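The one that wouldn't let go 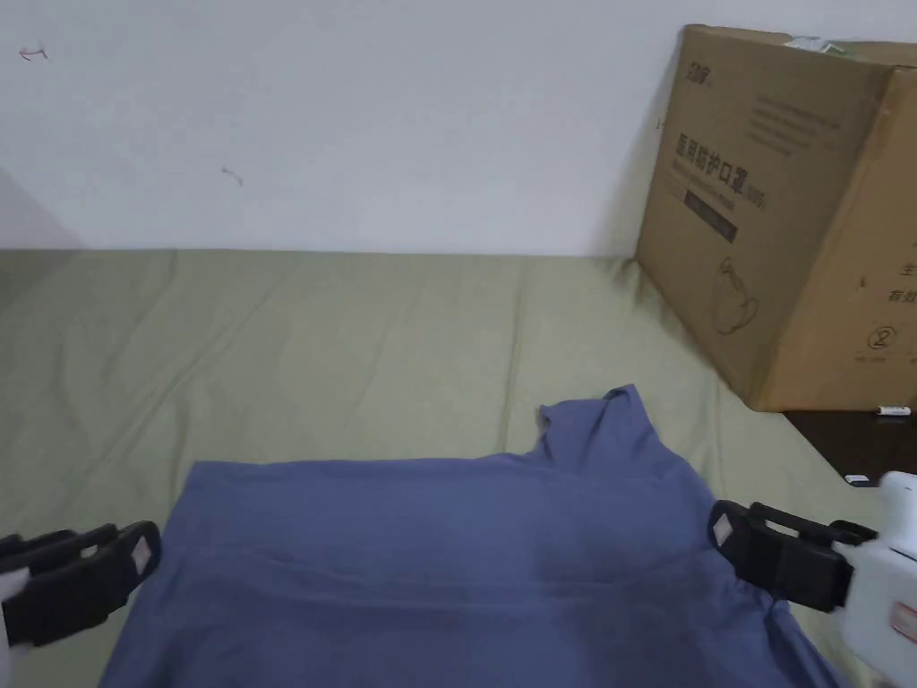 What happened with the right gripper

Okay, so a few of you heard the yelp from the back and asked me about it at lunch. I was on shirt folding for the Lorklow project, the pair of hand-held grippers, same as most of the month. Demo 354 of the 600 we owe them. I pinched the top of a blue-gray shirt with both sides, lifted, brought it over, opened up to drop it - and the right side stayed shut. Left one opened fine! So there I was with a shirt dangling off one hand, squeezing and un-squeezing the trigger like that was going to help.

My first idea was to pull the cloth out, and that was a dumb idea. The jaws sprang open while my finger was next to the pad and then snapped shut on it. No blood, just a very red fingertip and some words I won't put in a newsletter. It went in the incident log on 04/10/2026, and yes, I filled in the whole form.

Siiri Pētersons took the gripper apart that afternoon and found a wad of blue lint packed in behind the jaw, right where the linkage slides. The return spring was fighting it and losing. She also thinks the grip pad had crept a little on its glue, which would make the jaw hang up on thick spots like collars, but she's less sure about that part. The left one had lint in it too, only less.

The annoying bit is the data. The logger wrote "open" for the right side the whole time it was stuck, so I went back through my session and found 17 demos where the jaw lagged behind what the file says. Those are pulled and I'll redo them. If you used the same pair for the Clovari towels, please check yours!

New habits until Siiri gets covers made: blow out both grippers every 3 sessions, and if one sticks, power it off before your fingers go anywhere near it. Tweezers are in the top drawer, next to the spare pads.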